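자동차는 어떻게 멈출까요?

3월
글 Kárason

자동차가 달리는 모습은 누구나 잘 압니다. 그런데 달리는 것만큼 중요한 일이 멈추는 것입니다. 신호등이 빨간불이 되면 차는 정해진 선 앞에서 서야 하고, 앞에 강아지가 뛰어들면 그보다 더 빨리 서야 합니다. 이 글에서는 자동차를 세우는 장치인 브레이크를 알아봅니다. 전기차가 멈추면서 전기를 만드는 방법도 뒤에 나옵니다.

움직이는 물건은 계속 움직이려고 해요

교실 바닥에서 공을 굴려 보세요. 손을 뗀 뒤에도 공은 한동안 굴러갑니다. 움직이던 물건이 계속 움직이려고 하는 성질을 관성이라고 합니다. 버스가 갑자기 설 때 몸이 앞으로 쏠리는 것도 관성 때문입니다. 버스는 섰지만 우리 몸은 아직 앞으로 가려고 하는 것입니다.

공은 가벼워서 손으로도 쉽게 막을 수 있습니다. 자동차는 다릅니다. Brumumitz라는 회사에서 만드는 전기차는 한 대의 무게가 2000킬로그램입니다. 이렇게 무거운 물건이 달리고 있으면 사람의 힘으로는 막을 수 없습니다.

움직이는 물건은 에너지도 가지고 있습니다. 이것을 운동 에너지라고 부릅니다. 물건이 무거울수록, 그리고 빠를수록 운동 에너지가 큽니다. 특히 빠르기가 중요합니다. 빠르기가 두 배가 되면 운동 에너지는 네 배가 됩니다. 그래서 빨리 달리는 차를 세우기가 훨씬 어렵습니다.

차가 멈추려면 이 에너지가 어딘가로 가야 합니다. 에너지는 그냥 없어지지 않고 다른 모습으로 바뀝니다. 브레이크는 운동 에너지를 다른 에너지로 바꾸는 장치라고 생각하면 됩니다.

손바닥을 비벼 보세요

두 손바닥을 맞대고 빠르게 비벼 보세요. 금방 따뜻해집니다. 물건과 물건이 맞닿아 문질러질 때 움직임을 방해하는 힘이 생기는데, 이것을 마찰력이라고 합니다. 마찰이 일어나면 열이 납니다. 손을 움직이던 에너지가 열로 바뀐 것입니다.

이번에는 두 손을 더 세게 누르면서 비벼 보세요. 손이 잘 안 움직이고 더 뜨거워집니다. 세게 누를수록 마찰력이 커지는 것을 느낄 수 있습니다. 자동차 브레이크도 똑같은 방법을 씁니다.

브레이크 안에는 무엇이 있을까요?

요즘 자동차에는 디스크 브레이크가 많이 쓰입니다. 바퀴 안쪽에 둥글고 납작한 쇠판이 있고, 이 쇠판은 바퀴와 함께 돕니다. 쇠판의 이름이 디스크입니다.

디스크 양쪽에는 패드라는 단단한 조각이 있습니다. 운전하는 사람이 브레이크 페달을 밟으면 패드 2개가 양쪽에서 디스크를 꽉 잡습니다. 패드와 디스크 사이에 마찰이 생기고, 디스크가 천천히 돌게 됩니다. 디스크와 바퀴는 붙어 있으니 바퀴도 천천히 돕니다. 패드를 붙잡고 있다가 눌러 주는 부품은 캘리퍼라고 부릅니다.

자전거를 타 본 친구라면 비슷한 것을 본 적이 있을 겁니다. 브레이크 손잡이를 당기면 고무 조각이 바퀴 테두리를 양쪽에서 무는 자전거가 많습니다. 모양은 달라도 하는 일은 같습니다.

디스크는 아주 뜨거워집니다. 방금 달리다 멈춘 차의 바퀴 안쪽에는 절대로 손을 대면 안 됩니다. 디스크에 구멍이나 틈을 만들어 두는 차도 있는데, 그 사이로 공기가 지나가면서 열을 식혀 줍니다.

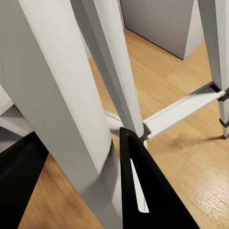
발로 밟은 힘은 어떻게 바퀴까지 갈까요?

페달은 운전석 아래에 있고 디스크는 바퀴에 있습니다. 둘 사이는 꽤 멉니다. 많은 자동차에서는 브레이크액이라는 액체가 그 사이에서 힘을 전해 줍니다.

물이 가득 찬 주사기 두 개를 가는 호스로 이었다고 해 봅시다. 물론 바늘은 없는 주사기입니다. 한쪽을 누르면 다른 쪽이 밀려 나옵니다. 액체는 눌러도 부피가 거의 줄지 않기 때문에, 한쪽에서 누른 힘이 다른 쪽까지 잘 전해집니다.

재미있는 점이 하나 더 있습니다. 누르는 쪽 주사기가 가늘고 밀려 나오는 쪽 주사기가 굵으면, 나오는 쪽의 힘이 더 커집니다. 그 대신 움직이는 거리는 짧아집니다. 브레이크도 이 원리를 써서 발의 힘을 키웁니다. 여기에 힘을 보태 주는 장치도 따로 있어서 운전하는 사람은 페달을 아주 세게 밟지 않아도 됩니다.

브레이크액이 지나가는 관에 공기가 들어가면 곤란합니다. 공기는 액체와 달리 누르면 쉽게 줄어듭니다. 그러면 페달을 밟아도 힘이 제대로 전해지지 않습니다. 정비소에서 브레이크액을 갈 때 관 속의 공기를 빼는 까닭이 여기에 있습니다.

전기차의 브레이크는 조금 더 특별해요

전기차에도 디스크와 패드가 있습니다. 하지만 전기차는 속도를 줄이는 방법을 하나 더 가지고 있습니다. 바로 모터를 쓰는 방법입니다.

모터에 전기를 보내면 모터가 돌아갑니다. 선풍기도 이렇게 돌아갑니다. 반대로 모터를 바깥에서 돌려 주면 전기를 만들 수 있습니다. 이때 모터는 발전기가 됩니다. 손잡이를 돌려서 불을 켜는 손전등을 써 보았나요? 그 안에도 작은 발전기가 들어 있습니다.

전기차가 달릴 때는 배터리의 전기가 모터로 가서 바퀴를 돌립니다. 운전하는 사람이 속도를 줄이려고 하면 순서가 거꾸로 됩니다. 돌고 있던 바퀴가 모터를 돌리고, 모터는 전기를 만들어 배터리로 보냅니다. 전기를 만드는 동안 모터는 잘 돌지 않으려고 버팁니다. 그 힘 때문에 차가 느려집니다.

이런 브레이크를 회생 제동이라고 합니다. '회생'은 다시 살린다는 뜻이고, '제동'은 움직임을 멈추게 한다는 뜻입니다. 보통 브레이크에서는 열이 되어 공기 중으로 흩어질 에너지를 일부 되찾아 다시 쓰는 것입니다.

회생 제동의 세기를 고를 수 있는 차도 있습니다. Brumumitz의 전기차에는 5단계가 있습니다. 가장 약한 단계에서는 가속 페달에서 발을 떼도 차가 부드럽게 미끄러지듯 나아가고, 가장 센 단계에서는 속도가 금방 줄어듭니다.

언덕 마을의 706번 버스

Beltedside는 높은 언덕에 있는 마을입니다. 이 마을에는 전기 버스인 706번이 다닙니다. 언덕을 올라갈 때 버스는 배터리의 전기를 많이 씁니다. 무거운 버스를 높은 곳까지 올려야 하니까요.

내려올 때는 회생 제동을 씁니다. 바퀴가 모터를 돌려서 전기를 만들고, 그 전기가 배터리로 들어갑니다. 언덕 아래 정류장에 도착하면 꼭대기에서 출발할 때보다 배터리의 전기가 늘어나 있을 때도 있습니다.

그렇다고 버스가 충전 없이 계속 다닐 수 있는 것은 아닙니다. 올라갈 때 쓴 전기를 내려올 때 모두 되찾을 수는 없습니다. 바퀴가 땅과 닿아 구르고 버스가 공기를 밀고 나가는 동안 에너지가 조금씩 열로 바뀝니다. 모터와 배터리에서도 열이 납니다. 706번 버스도 밤이 되면 차고에서 충전을 합니다.

전기차에도 패드가 필요한 까닭

모터로 속도를 줄일 수 있다면 디스크와 패드는 없어도 될까요? 그렇지 않습니다. 급하게 서야 할 때는 모터의 힘만으로 부족할 수 있습니다. 배터리가 가득 차 있으면 새로 만든 전기를 넣을 자리도 없습니다. 그래서 전기차는 두 가지 브레이크를 함께 씁니다. 페달을 밟으면 차 안의 컴퓨터가 모터와 패드를 얼마나 쓸지 나누어 정하는 차가 많습니다.

회생 제동을 자주 쓰면 패드가 천천히 닳습니다. 대신 오래 쓰지 않은 디스크에는 녹이 생기기도 합니다. 그래서 전기차도 브레이크 점검을 받아야 합니다.

차는 바로 서지 않아요

브레이크가 아무리 좋아도 차가 그 자리에서 딱 멈추지는 않습니다. 먼저 운전하는 사람이 위험을 알아차리고 발을 옮겨야 합니다. 그 짧은 시간에도 차는 앞으로 갑니다. 이때 간 거리를 공주거리라고 합니다. 브레이크가 작동하기 시작해서 차가 완전히 설 때까지 간 거리는 제동거리입니다. 두 거리를 더한 것이 정지거리입니다.

비나 눈이 오면 길이 미끄러워서 제동거리가 길어집니다. 타이어와 땅 사이의 마찰력이 작아지기 때문입니다. 타이어가 많이 닳았을 때도 젖은 길에서 잘 멈추지 못합니다.

길을 건널 때는 초록불이 켜져도 차가 완전히 섰는지 확인하고 건너세요. 멈춘 차 사이에서 갑자기 뛰어나오면 운전하는 사람이 알아차릴 시간이 모자랍니다.

집에서 해 보기

장난감 자동차와 긴 판, 수건을 준비합니다. 판의 한쪽 끝을 책 위에 올려 비탈을 만들고 자동차를 굴립니다. 자동차가 바닥에서 어디까지 갔는지 종이테이프로 표시하세요. 다음에는 비탈 아래에 수건을 깔고 같은 높이에서 다시 굴립니다. 어느 쪽이 더 멀리 갔나요?

책을 더 쌓아서 비탈을 높여 보세요. 자동차가 더 빨라졌을 때 멈추는 곳이 어떻게 달라지는지 공책에 적어 봅니다.

낱말 풀이

관성: 물체가 움직이던 대로 계속 움직이거나, 멈춰 있던 대로 계속 멈춰 있으려는 성질
마찰력: 맞닿은 두 물체 사이에서 움직임을 방해하는 힘
패드: 디스크를 양쪽에서 눌러 느려지게 하는 조각
회생 제동: 모터로 전기를 만들면서 속도를 줄이는 방법
정지거리: 운전하는 사람이 위험을 알아차린 때부터 차가 완전히 설 때까지 간 거리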